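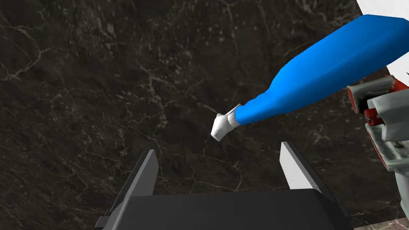 Figure 3. Blue spray bottle over dark, pale-veined marble (computer rendering).

4.2 Who wipes the worktop?

The kitchen worktop came up in every household we interviewed in Momcombe, usually before we had asked about it. Shared houses will put up with a great deal. Mould round the bath was discussed with something close to affection, and one group of tenants had given up on the oven as one gives up on a distant cousin. The worktop was different. Crumbs left on it were held to have an author.

Rajput's earlier study of rented houses in Doleck made a useful distinction between dirt that belongs to the house and dirt that belongs to a person. House dirt gathers slowly and is dealt with, if ever, when a parent visits. Personal dirt is recent and can be traced, and its owner is expected to see to it. Our interviews broadly support this, with one difficulty: tenants drew the line in different places, and each drew it so that their own mess fell on the house side. A man in the Clusilley Road house described a ring of dried tea as "just what happens to that corner". His housemates were able to name the mug.

Cleaning products made matters worse. Of the 11 households, seven kept a single shared spray under the sink, bought from a common fund. The others had private bottles, sometimes with initials on the cap. We had expected the shared spray to go with more shared cleaning. What it went with was more talk about the spray: who had finished it, who had put it back with a spoonful left in the bottom, and whether the cheap sort counted. One tenant had moved the bottle to the middle of the worktop as a reminder to the others, who cleaned round it for most of July.

Stone worktops deserve a separate word. Three of the houses had been done up by the same landlord, who left typed instructions forbidding vinegar, lemon juice and "anything from under the sink". Tenants took this as grounds for using nothing at all. Patterned stone was also praised for not showing the dirt, a quality that several people mentioned to us as though it were a form of hygiene.

Rotas existed in most of the houses, generally behind something else on the fridge. We return to them in Section 5, where we compare the written rota with the cleaning diaries kept by the same tenants. The two sets of records agree chiefly on the names of the people living there.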